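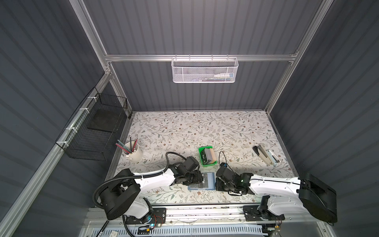

Corano opens its workshop to members

Members of the Hemiva network were received at the Corano automation workshop on 10 January 2020 for a demonstration of two-armed handling. The visit formed part of the network's winter programme and was attended by 23 members, drawn chiefly from office services, records management and further education.

The morning opened with a short address on the history of the workshop, which occupies the ground floor of the former Zarkus printing works. The group then moved to the demonstration area, where the remainder of the session was held. Visitors were admitted in two parties so that everyone had a clear view of the table.

The subject of the demonstration was desk work. Earlier visits in the programme had concentrated on packing and palletising, and several members had asked to see equipment applied to the small, light articles with which their own staff deal each day. The workshop accordingly presented its Ma station, a pair of arms mounted side by side on a rail at the front of a patterned table, with dark panels to the rear and at either side. Pencils, a stapler and a green container of cards were among the articles on the table.

Cards were chosen as the principal material. They are thin, they lie close together and they offer a gripper very little to hold. Staff of the workshop explained that a person sorting cards will separate them with a fingertip, almost without thought, and that a gripper with two stiff fingers must find another way of reaching the same result. A good deal of the discussion which followed turned on this point, and members with experience of filing rooms and reception desks contributed usefully to it.
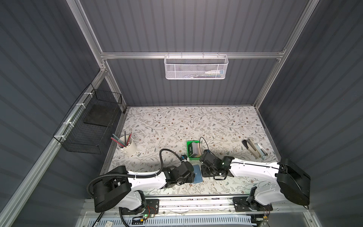

Why are two arms used for a task that a person might complete with one hand?

The second arm allows one gripper to steady or present an article while the other works on it. It also shortens the distance that each arm must travel across the table, and it permits the station to handle wallets, folders and similar items that need to be held open.

The workshop staff were frank about the present limits of the equipment. Glossy surfaces remain difficult under strong light, and a card which has slipped flat against the table is much harder to recover than one standing upright. The pace of work is modest. Members who had expected something closer to a production line were reminded that the station is intended for study, and that no decision has been taken on any wider use.

Figures were given for the trial period now under way. The workshop has recorded 162 practice runs with cards and stationery since the station was commissioned in June, and 70 of these have been set aside for closer review. A written account will be prepared when the review is complete, and a copy will be placed in the Hemiva members' library.

After the demonstration the two parties were brought together for questions. The most frequent enquiries concerned the cost of maintenance, the training required of staff, and whether a station of this size could be installed in an ordinary office. On the last point the workshop advised that floor loading is seldom an obstacle, but that lighting and access for servicing should be considered at an early stage – preferably before any furniture is ordered.

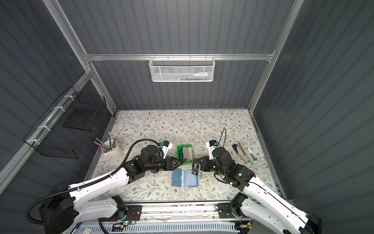
The Ma station at Corano, with a "VIP" card held in the right-hand gripper.

The network wishes to record its thanks to Corano for its hospitality and for the care taken in preparing the session. Light refreshments were served in the old composing room, where a small display on the Zarkus works may still be seen by arrangement with the workshop office.

Members who were unable to attend may apply for a place on the second visit, for which a date will be announced in the next newsletter. Numbers will again be limited. Applications should be made in writing to the Hemiva office, stating any access requirements. Flat, closed shoes must be worn in the workshop, and bags should be left at the front desk on arrival.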